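Ticket 456: Press 2 pump losing pressure when warm
Site: Laltport
Opened: Thursday, February 25, 2021
Priority: high
Status: monitoring

First entry. Press 2 comes up fine cold, holds 179 bar no worries. After smoko it starts sagging. Operator says the ram creeps on hold and the pump gets a whine you can hear from the saw bay. Cylinder seals were done in November so not looking there first.

Checked so far:
Oil level ok, right on the line.
Suction strainer pulled, bit of fluff, nothing metallic. Cleaned and back in.
Return filter indicator green.
Relief valve not touched, lock nut still has paint on it.
Coupling looks ok, no rubber dust under the guard.

Case drain next. Need the flow meter back from Sodach, they've had it since the Caruso job. Rang, left message.

Update. Meter's here. Case drain cold is 4 litres a min, warm is 13. Manual for this frame size says call it worn well before that. So internal leakage, probably port plate or the shoes. Compensator could still be part of it, swapping that over is a half hour job so will try it before we pull the whole pump.

Update. Compensator swapped with the spare off the shelf. Same spool, same spring, set to 179 again. Ran it 40 min. Still sagging, maybe a touch slower but I wouldnt swear to it. Old compensator stripped on the bench, spool slides freely, no scoring. Not the problem. Putting it back in stores with a tag.

Whine is there even with the strainer clean so had a look at the suction side again. Hose clamp at the tank end took nearly a full turn. Smeared grease round the joint while running, whine dropped off a bit. So we had air getting in AND a worn pump. Would explain the port plate if it's been cavitating since the hose was changed.
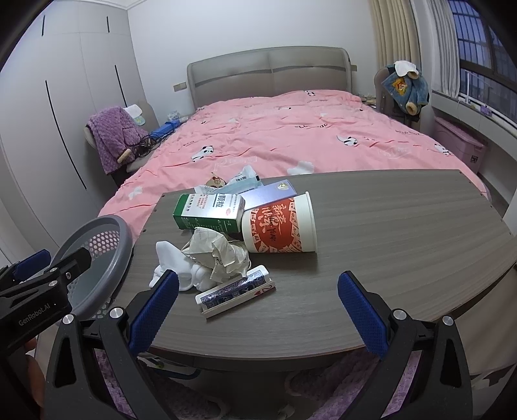
Rebecca Dal Bello: Don't just nip the clamp up, change the hose. Same thing on Press 4 last year, the liner had let go inside and it was sucking flat once the oil got hot. Looked perfect from the outside. Also what's the oil temp when it starts sagging? If the cooler is blocked you'll cook the new pump too.

Good call on the hose. Have ordered one with the wire spiral, same bore. Oil temp was 61 at the tank when it started dropping. Cooler fins pretty furry on the fan side, blew them out, got it down to 54 after the same run. Pump still leaks though so that's going ahead.

Quote in from Jistari for exchange unit, part no. ends 367. Right hand rotation, checked it twice, last one came left hand and we lost a day. They want the old one back with ports plugged. Approved.

Update. Pump out. Port plate has a groove you can catch a fingernail in, erosion marks round the inlet kidney. Shoes not too bad. Old suction hose cut open and Rebecca was right, liner folded over on itself near the elbow.

New pump and hose in. Filled the case before start up (PLEASE do this, top port, until it runs over). Jogged it a few times, bled, ran unloaded 10 min. Case drain warm now 3 litres. Holding 179, no creep on the ram, whine gone.

Still to do:
Oil sample off to lab
Change return filter after first week
Check suction hose on Press 3, same age
Flow meter back to Sodach

Leaving ticket open untill the sample comes back.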